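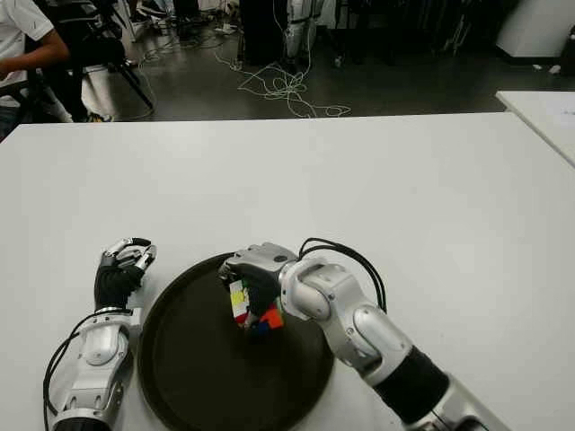
Haltuvow Users Forum > Manipulation Research > Grasp estimation from wrist views

Silvana Trindade
Our group at Emero has completed the April evaluation of the Nakix grasp estimator. The model was trained on 3000 demonstrations, of which 2000 include both wrist views. Adding the wrist views lowered the failed grasp count on the held-out set from 23 to six. Comments on the method are welcome before the report is released.
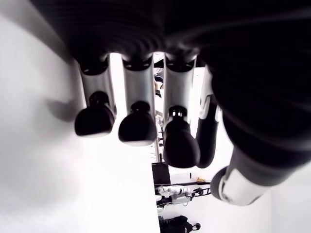 Wrist view, palm and fingers from beneath.

Natanael Damasceno
Thank you for sharing these results. I do not agree that the reduction can be credited to the wrist views alone. The 1000 demonstrations without them were recorded earlier, by less experienced operators. Was operator experience controlled for?

Silvana Trindade
It was controlled in part. Both models were trained on the same 2000 demonstrations for the comparison, and the remainder was used only for pretraining.

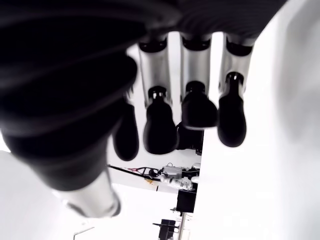 Neusa Arruda
Occlusion is the main limit of the method, in my view. The estimator infers contact from the fingertips, and its confidence should fall when a fingertip is not visible. In the view posted here, the thumb covers much of the left side and the leftmost finger shows only its rounded black tip. I would ask that results be reported separately for views of this kind.

Silvana Trindade
That is a reasonable request. Tarcísio Nogueira is preparing the breakdown by visible fingertips — the Fagundes labels already contain the necessary field.
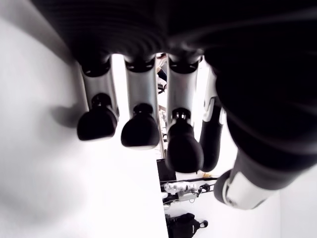 We will include the raw counts with that table, along with the version trained on head views only.

Natanael Damasceno
My objection stands with regard to pretraining. If both models began from the same weights, please state so in the methods section. The current draft does not.

Silvana Trindade
They did. The sentence will be added.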